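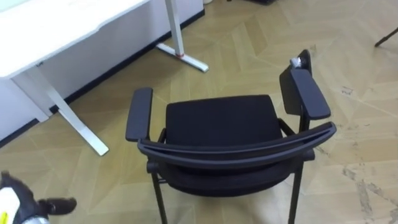
机のそばの黒い肘掛け椅子と、ヘリンボーン張りの床。

Wuvton ロボット運用実習 第5回 配布ノート
双腕セル Billow の立ち上げと手入れ
8月 Wuvton 実習担当
印刷する | メールで送る
シェア 67 コメント 8

前回までは机の上の小物でしたね。今回からいよいよ椅子です! 床の上を転がる、重い、形が入り組んでいる、しかも黒い。双腕機の立ち上げを学ぶのに、私はこれ以上の教材を知りません。セルの名前は Billow、両手の制御箱が Doucette、位置合わせに使うソフトが Stonik です。この三つの名前はこの先ずっと出てくるので、今のうちに慣れてしまいましょう。

今日の目標は、電源を入れる前の点検から、両手で背もたれに触れて椅子を少し押すところまでを、自分たちの手で準備できるようになることです。動作プログラムはすでに入っています。書き換えません。プログラムに一行も触らないのに動きがどんどん良くなっていく、という経験をぜひしてほしいのです。初めて見たとき私は本当にわくわくしました。

1. 電源を入れる前

まず床を見ます。アームを見たい気持ちはよくわかりますが、床からです。しゃがんで、椅子が動く範囲をひととおり目で追ってください。ネジ、結束バンドの切れ端、テープのかけら。キャスターはこういうものをよく噛みます。噛むと椅子は途中から急に曲がり、左右の手にかかる力が違ってくるので、ログだけ読んでいるとアームの不調にしか見えません。私はこれで午前をまるごと使ったことがあります。関節の設定を全部見直したあとで、キャスターから糸くずが出てきました。

床のこすれや染みも見ておきます。跡そのものは構いません。ただ、指でなでて段差がある場所は配置図に印をつけてください。板の継ぎ目も同じです。継ぎ目に沿って転がるときと、斜めにまたぐときでは、押す力の波形がけっこう違います。この波形を見比べるのがまた楽しい! 後半でやります。

次に椅子です。点検表の椅子の欄は次のとおり。

・キャスターを手で回し、引っかかりがないか
・背もたれのがたつき
・左右の肘掛けの緩み
・メモ台を立てた位置で軽く揺すり、倒れてこないか
・布の毛羽立ち、はがれかけのシール

メモ台つきの椅子では、台の状態をかならず記録します。立っているか、倒れているか。台が立っていると片側の手の通り道が狭くなり、近づく角度を変えなくてはいけません。記録がないと、翌日の人が前日と同じ条件を作れないのです。「前と同じ」は点検表では禁句にしています。何がどう同じなのかを書いてください。

それからようやくアームです。非常停止ボタンは押し込んだ状態で始めます。左右とも、肩のほうから手首に向かって順番に触っていき、カバーの浮き、ボルトの緩み、傷を確かめます。逆向きに触る人がときどきいますが、向きはそろえましょう。二人で確認するとき、どこまで終わったかが声だけで伝わります。

2. ケーブルの取り回し

私がいちばん語りたい章です。すみません、少し長くなります。

手首のコネクタから出るケーブルは、手首が回るたびに曲がったり伸びたりします。短すぎれば引っ張られ、長すぎれば垂れて椅子の肘掛けに引っかかる。ちょうどよい余りを見つけるには、手首をいちばん苦しい姿勢まで回してみるしかありません。Doucette のメンテナンス画面で低速の手動送りを選び、片腕ずつ、端から端までゆっくり回してください。速度は最低の段で十分です。もう一人はケーブルだけを見ます。指先も画面も見なくてかまいません。

見るところは、コネクタの根元です。ケーブルの真ん中が大きくたわむのは問題ありませんが、根元で急に折れているなら留め位置を変えます。変えるときは一度に一か所だけ。二か所同時に動かすと、どちらが効いたのかわからなくなります。留めたら、もう一度端から端まで回す。この繰り返しは地味に見えて、だんだん弧がきれいになっていくのが目に見えるので、やってみると夢中になりますよ。

結束バンドは締めすぎないこと。指で押すとケーブルが少し滑る程度にします。切った端は角が立つので、ニッパーを寝かせて根元で切り、指の腹で確認します。切れ端は、そう、床に落とさないでください。章の1に戻ることになります。

コネクタを抜き差しするときは、かならず Doucette の電源を切ります。待機状態では足りません。切ってから表示灯が消えるまで待ち、消えたのを声に出して確認してから触ります。差し込みはまっすぐ。固いと感じたら力を足す前に一度抜いて、ピンを明かりにかざしてみましょう。曲がったピンは見ればすぐわかりますし、まだ曲がっていないなら、そのひと手間で救えます。

3. 椅子を基準位置に置く

Stonik で位置合わせをするには、毎回ほぼ同じ場所に椅子がなければなりません。「ほぼ」で大丈夫です。ずれの残りは Stonik が補正してくれます。ただし補正できる範囲には限りがあり、そこから外れると計算は終わるのに答えがおかしい、という困った状態になります。エラーが出ないだけに気づきにくいのです。

置き方はこうします。椅子の背をロボット側に向け、座面の先が部屋の奥を向くようにします。目印には動かない家具を使います。このセルでは机の脚が便利です。肘掛けと机の脚の位置関係を見て、

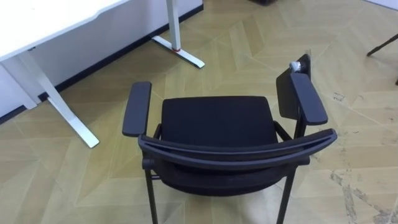 だいたいの向きを決めたら、最後の微調整は背もたれの上端で行います。座面で合わせたくなるのですが、ロボットが触れるのは背もたれです。触れる場所で合わせる、と覚えてください。座面がぴったりでも、背もたれがわずかにねじれていれば、左右の手が当たるタイミングがずれます。

キャスターの向きもそろえておきましょう。置いたあと、椅子を手前に少し引いてから、まっすぐ押し戻します。こうするとキャスターが自然に進行方向を向きます。置きっぱなしだと向きがばらばらで、押し始めに椅子が首を振るのです。この「少し引いて押し戻す」だけで成功率がぐっと上がった班がありました。プログラムは一行も変えていません! こういうところが現場仕事の面白さだと私は思います。

机は高さを変えられるものもあるので、高さが前回の記録と合っているかを見ます。天板の高さが変わると、アームが引き上がるときの逃げの余裕が変わります。誰かが作業しやすいように上げて、そのまま帰ってしまうのはよくある話です。上げてもいいのです、記録さえあれば。

セルのまわりに三脚や予備の椅子を置いている場合は、脚の先がどこまで出ているかにも注意します。上のほうは細くても、足元は思ったより広がっています。アームの届く範囲ばかり気にしていると、押された椅子のほうがぶつかります。動くものはロボットだけではない、と配置図に大きく書いておいた班がありました。とてもよい書き込みなので、皆さんも真似してください。

4. 位置合わせと黒い物体

椅子が決まったら Stonik を起動し、背もたれの輪郭を取ります。ここで黒い椅子の難しさが出てきます。黒い布、黒い枠、黒い指。カメラから見ると境目がほとんど溶けてしまい、指先と背もたれの距離が読みにくいのです。

対策として、まず照明を見直します。床の反射が強いと、カメラは明るい床に露出を合わせ、椅子はますます黒く沈みます。窓の光が入る部屋では、カーテンを閉めた状態を標準にしてください。晴れた日の朝と夕方で結果が違う、という報告はたいていこれです。

次に露出を固定します。自動のままだと、アームが画面に入った瞬間に明るさが動きます。固定する値は、背もたれの上端にうっすら光の筋が見えるあたり。床が多少白く飛んでも気にしなくて大丈夫です。見たいのは床ではありませんから。

輪郭が取れたら、画面上の線と実物を見比べます。ここは二人でやりましょう。一人が画面、一人が椅子の横。左の端、中央、右の端の順に、線が乗っているかどうかを読み上げます。端で線が外れていたら取り直しです。中央だけ合っていて端が外れるときは、椅子がわずかに回っていることが多いので、章の3に戻ります。戻るのを面倒がらないでください。戻って直して、次に線がすっと乗ったときの気持ちよさといったら!

5. 接触と力の確認

いよいよ両手を背もたれに当てます。非常停止ボタンの担当を先に決め、その人は当てている間ほかの作業をしません。点検表も書きません。ボタンの上に手を置いて、椅子と両手だけを見ます。

接近は低速で行い、指が触れたと判定されたら止まる設定にします。接触判定のしきい値は、実習では8ニュートンです。下げれば敏感になりますが、ケーブルの揺れまで接触と間違えます。上げれば間違いは減るかわりに、触れる前から椅子が逃げていきます。もちろん実際には触れてから逃げているのですが、横で見ていると本当にそう見えるので、一度試してみるとしきい値の意味が体でわかります。
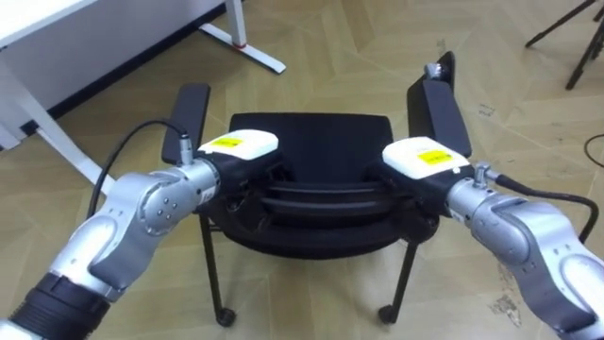 片手ずつ当てたほうが安全ではないのか、という質問が受講者から出ました。片手が先に触れると、椅子はそこを押されて回り始めるでしょう、だったら最初から回ることを見込んで位置を決めればいい、という意見も続きました。

これは良い議論でした! 回ることを見込む方法は、たしかに成り立ちます。ただ、どれだけ回るかはキャスターの向きと床の継ぎ目に左右されるので、見込みの精度がなかなか出ません。この実習では同時に近づけ、先に触れた側はその場で待ち、もう片方が触れてから押し始める、という順番にしています。片手ずつの方式を試したい班は、自由課題で申し出てください。結果をぜひ見たいです。

押し始めたら、左右の力のグラフを並べて表示します。理想は二本がほとんど重なった状態ですが、ぴったり重なることを目指す必要はありません。形が似ていればよしとします。片方だけに細かいぎざぎざが出るときは、ケーブルがどこかに擦れていないかを先に見ます。両方に同じ間隔で山が出るなら、床の継ぎ目かキャスターを疑います。片方だけがじわじわ上がっていくなら、椅子が曲がり始めています。

グラフを見る前に予想を書いておくのがおすすめです。外れてかまいません。外れた予想の横に実際の波形を貼っておくと、あとで読み返したときにいちばん役に立つページになります。

6. 手のカバーと指先の手入れ

作業の後は手の手入れです。Doucette の電源を切り、手の甲の白いカバーの縁を一周見ます。浮いていたら押し込む前に、間に何か挟まっていないか確かめてください。布の毛がよく挟まります。カバーのラベルは剥がさないこと。汚れて読みにくくなっていたら、乾いた布で軽く拭くだけにします。

指先は固く絞った布で拭き、そのあと乾拭きします。溶剤は使いません。表面がつるつるになってきた指は、背もたれの上で滑ります。滑り始めの兆候はグラフにも出ますが、指の腹どうしを比べて触ったほうが早くわかります。よく使う指ばかり減るので、交換時期は指ごとに違います。

関節の温度は、停止してから約2分待って確認します。左右で明らかに差があるときは、熱いほうの腕がケーブルか椅子の抵抗と戦っていた可能性があります。点検表の備考に書き、次の班に引き継ぎましょう。

7. うまくいかないとき

輪郭が取れない:露出が自動に戻っていないか。カーテンは閉まっているか。
片手だけ接触判定が出る:椅子の回転、次にケーブルの引っかかり。
触れる前に判定が出る:しきい値の設定、コネクタの根元、手動送りでの再現確認。
押し始めに椅子が首を振る:引いて押し戻したか。
途中から急に曲がる:キャスターの糸くず。床の段差。
メモ台の側だけアームが止まる:台の角度が記録と違う。

原因がわからないまま再起動して直った場合も、かならず記録してください。直ったから書かない、が続くと、同じ症状に毎回はじめて出会うことになります。「再起動で復帰、原因不明」で立派な記録です。

次回までの課題

・自分の班の配置図を清書し、床の段差、机の脚、三脚の足先を書き込む
・左右の手首ケーブルを、いちばん苦しい姿勢でスケッチする(絵の上手下手は問いません)
・しきい値を変えて接触を試す場合の手順案を一枚にまとめる。実際に変えるのは次回、全員そろってから
・力のグラフを一つ選び、山の原因を予想して書く

点検表の用紙は Billow の横の引き出しに入っています。最後の一枚を使った人は補充をお願いします。ニッパーも元の場所へ。次回は椅子の向きを変えながら押します。曲がりますよ、楽しみにしていてください!

印刷する | メールで送る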